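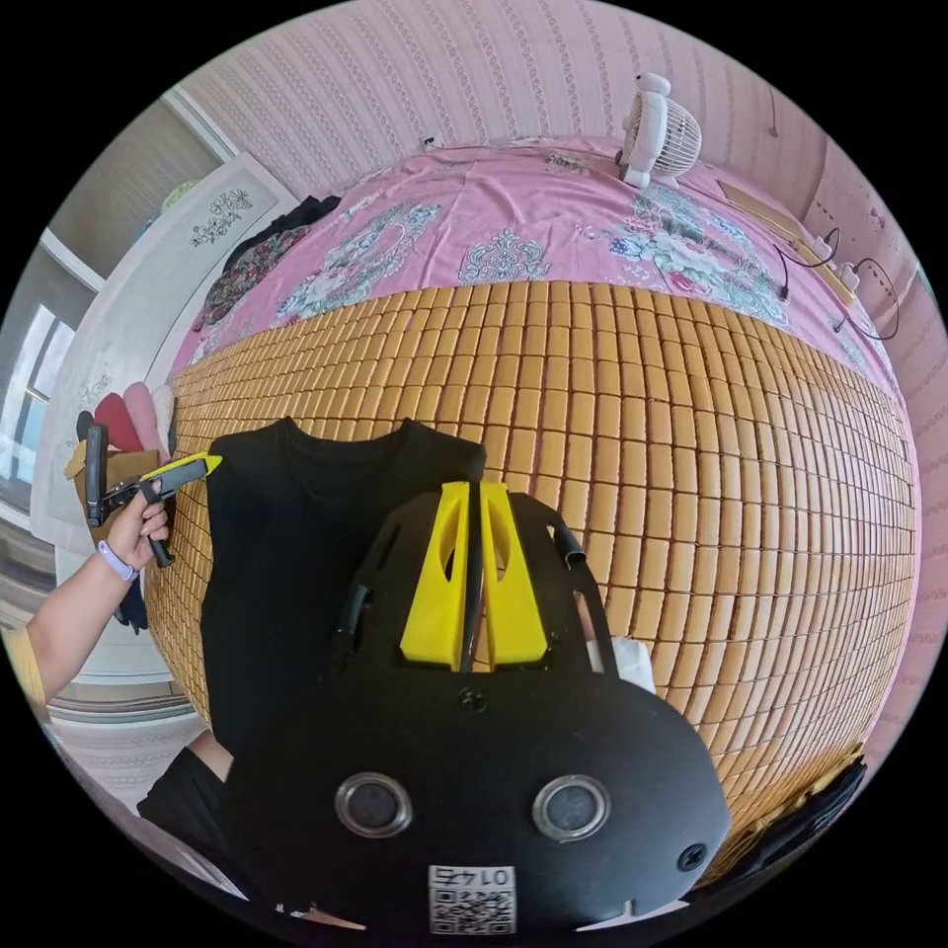 How do I get deodorant marks out of black T-shirts?

Asked by Efa Rosser, 2020-08-06

I've got chalky white patches under the arms of nearly every black tee I own, and two trips through a cold wash did nothing. Is there anything I can try before I go buy new ones?

3 answers

Dilwyn Gittins
White vinegar! I mix it half and half with water, soak the armpits for 60 minutes, then wash inside out. Mine were pretty crusty and most of it came off - the oldest shirt still has a faint patch.

Dwynwen Ellis
rub it with a dry sock. works on fresh marks anyway

Leopoldo Hinojosa
Vinegar's fine, but go easy on the scrubbing, I wore a hole in one that way. And keep them out of the dryer until the marks are gone (I learned that with a whole load of work shirts).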